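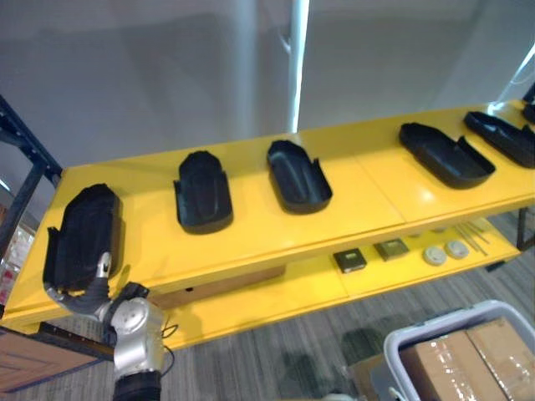 Black trays on the yellow table, top tier. Small stuff on the shelf underneath.

Home | Posts | Workshop | Garden | About

The tray post, finally

by Youssra Filali
2021-01-09

OK quick one, I have bread in the oven and 18 minutes on the timer.

A couple of you asked what the yellow table is and whether it's worth hunting one down. Short answer yes. Long answer below, typed fast, sorry.

The table. Two tiers, very yellow, glossy on top. Came out of the El Fassi showroom when they closed the Loltilcombe branch back in August. Paid 85 for it, which Hatem thought was too much until he tried to build me one himself and priced out the paint. It's long. Longer than I remembered when I measured the van. Said and Lucinda came over to help get it up the steps and we took the door off its hinges in the end. Door is back on. Mostly.

What I love is the second shelf. The lower one sits back a little so you don't bang your knees, and anything small can live down there in a line while the top stays for whatever you're sorting. My last bench had one surface and one surface only and it was a swamp. Tape, receipts, mugs, somebody's glove.

Now the trays. Black plastic, matte, sort of shoe shaped, rounded at one end with little tabs at the other. Lucinda calls them the slippers. Raised rim all the way along so things don't roll out. I bought them from Skestix as a job lot and I've no idea what they were originally meant to hold, and don't care. On the yellow they show up like mad. I used to have clear ones and would lose a clear tray on a white bench, twice a day easy.

How I set them out: one row, left to right, gap between each so I can get my fingers in. The rounded end away from me if I'm being good. By the middle of the afternoon they've all drifted sideways and I stop fixing it.

Things I'd do differently

- buy more trays. Skestix was sold out when I went back, Ashraf is asking at Gendham for me
- check the gloss. It wipes clean in a second but trays do slide if you lean on the table. Thinking about a strip of rubber mat, haven't done it
- label the tabs. I keep saying this. I have the labels. They are in a drawer

Washing: warm water, dish soap, stand them on end to drain. Do NOT put them in the dishwasher on hot, I warped 2 of them the first week and now they rock. They've gone to the garden for seed packets, so not a total loss.

Someone (Said?) asked if the lower shelf sags. No. I had all my jars of screws along it for a month and it was fine, but I moved them anyway becuase the lids were catching on the underside of the top every time I pulled one out. Small flat things down there, tall things elsewhere.

Next up is the wall behind the table, which needs hooks and probably a second coat. Hatem wants gray. I want anything but gray. Will post when there's somthing to show, or when one of us gives in.

Timer's going. Bye

7 comments | Share | Older post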